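October 13, 2026 — Drornside screening notes

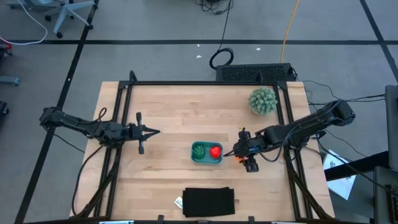 Butcher-block table, two arms

Ran the new Losik cut start to finish, 103 minutes, and wow, the middle reel finally moves! The ferry argument plays so much better without music. Dialogue still dips at minute 100, so remix that before December. Clendanden wants two trailers — one for festivals, one for regular theaters. Chaudhry test house seats more than 600, need to check the center channel there first.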